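Teller abräumen, Tisch pflegen, Platzset reinigen
Tipps für den Esstisch, von Rhea Macapagal

Bei uns zu Hause ist der Esstisch auch Arbeitstisch, darum muss er nach dem Essen schnell wieder frei sein. Ich beginne immer mit den Tellern. Essensreste kommen zuerst in den Biomüll, dann spüle ich kurz vor und stelle die Teller senkrecht zum Abtropfen. Zwischen zwei Tellern soll Luft bleiben, sonst hält sich das Wasser am Rand. Bei weißen Tellern mit schwarzem Rand nehme ich keinen Scheuerschwamm, der Rand wird davon mit der Zeit matt.

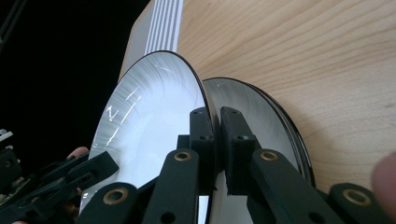

Wie bekommt man graue Streifen von weißen Tellern weg?
Meistens ist das Abrieb vom Besteck. Natron mit wenig Wasser zu einem Brei rühren, mit einem weichen Tuch auftragen, ein paar Minuten warten und gut abspülen. Wenn die Streifen zur Glasur gehören, bleiben sie natürlich.

Danach kommt die Tischplatte. Krümel zuerst trocken wegnehmen, mit der Hand oder mit einem kleinen Besen. Für das Wischen reichen 500 ml lauwarmes Wasser und ein Tropfen Spülmittel. Das Tuch soll nur feucht sein und man wischt in Richtung der Maserung. Schlieren sieht man am besten, wenn man sich etwas bückt und schräg gegen das Licht schaut.
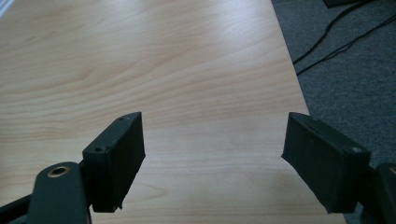
Zum Schluss trockne ich mit einem zweiten Tuch nach, besonders an der Kante. Heiße Töpfe stelle ich nie direkt auf den Tisch — auch nicht für eine Minute.

Gewebte Platzsets sammeln viele Krümel zwischen den Fäden. Ich klopfe sie über der Spüle aus und bürste sie mit einer alten Zahnbürste, einmal längs und einmal quer. In die Waschmaschine gebe ich sie nur, wenn es auf dem Etikett steht, und dann höchstens bei 40 Grad.

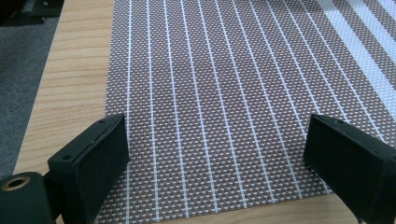

Zum Trocknen legt man sie flach hin. Über der Stuhllehne bekommen sie einen Knick, und der geht schwer wieder heraus. Meine Freundin Samira lagert ihre Sets gerollt, das geht auch gut. Erst wenn Tisch und Set ganz trocken sind, lege ich alles wieder zusammen.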